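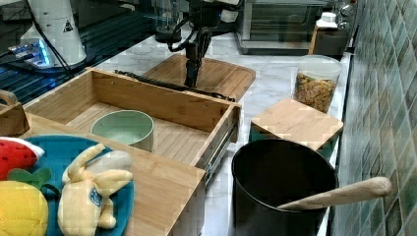 **4.2 抽屉任务：从"能打开"到"能用起来"**

抽屉是家务机器人研究里最老的题目之一，也是我们在整个项目中最喜欢的一个。把抽屉拉开，许多系统早就能做到；真正有意思的部分在拉开以后：东西放进去，关得上，下次还找得到。图3所示的厨房台面就是本节全部实验的场地，拉开的抽屉里只有一只浅绿色的圆碗，碗的左下部被柜面前沿遮住。对人来说，这点遮挡几乎不构成困难，伸手一摸就知道碗沿在哪里；对依赖视觉定位的策略来说，碗沿缺了一段，抓取点的候选区域就要重新估计。我们特意保留了这类位置，没有把碗挪到抽屉正中。

**图3** 抽屉任务的实验台面。夹爪竖直朝下，抽屉处于打开状态，碗位于靠近柜面的一侧。

任务分为三段：拉开抽屉、取出或放入一件物品、推回抽屉。每一段单独计分，三段全部完成才算一次完整成功。计分规则由 Selina Baumgartner 起草，经 Dinesh Uddin 修改后定稿，其中争论最久的一条是"关上"的定义。初稿要求面板与柜体完全贴合，试跑之后改为缝隙不超过6毫米，这个数值与我们在普通家庭厨房里看到的随手一推比较接近。

全部测试共229次，完整成功153次。剩下的失败里，最常见的并不是抓空，而是推回阶段：碗放得偏高或者倾斜，碗沿顶住柜体，抽屉走到一半停下。策略此时往往继续加力，直到触发力矩保护。Hashini Bandara 为此加了一个很小的改动，让机械臂在阻力上升时先退回一段，重新看一眼抽屉内部，再决定是否调整物品。这个改动只有几十行代码，却让我们第一次看到系统自己把歪着的碗扶正、然后从容地关上抽屉，当时在场的几个人都叫出了声！

周围的杂物同样值得一提。台面上有透明的圆筒容器、带木盖的方盒、黑色圆筒，柜面的盘子里还堆着毛绒玩具。它们都不是任务目标，但会进入视野，也会占据机械臂可能经过的空间。透明容器对深度估计的影响尤其明显，筒壁上的读数时有时无，规划器偶尔会认为那里可以直接穿过去。我们没有给任何物品贴标记，只在规划时把深度缺失的区域一律当作障碍处理。代价是路径变长，有时绕得近乎可笑，不过碰倒东西的情况大为减少。

与基线的比较也令人振奋。我们选用 Jalex 作为固定轨迹基线，它在抽屉初始位置不变时表现相当稳定，一旦抽屉少拉开几厘米，放置动作就会落在面板边缘上。Lacson 策略以当前图像重新估计开口范围，对这种变化要宽容得多。需要说明的是，两者使用同一条机械臂和同一种夹爪，差别只在感知与决策部分，因此本节结果不能说明硬件本身的优劣。

那么，机器现在能不能承担"收拾抽屉"这件家务？就单只硬质餐具而言，我们的回答是相当乐观的：系统可以连续工作，失败后多半能够自行恢复。换成软的东西，情况就不同了。Dalia Abdel Rahman 在二月做过一组补充测试，共100次，把目标换成叠好的抹布，结果抹布常在放下时散开，一角搭在抽屉外面，随后被夹在缝里。这组数据未计入上文的成功率，详细记录见附录B。速度方面也还有很大余地，目前系统在每段动作之间都会停下来重新观察，Wissam Rawashdeh 正在尝试把观察与移动合并，初步结果放在第5节讨论。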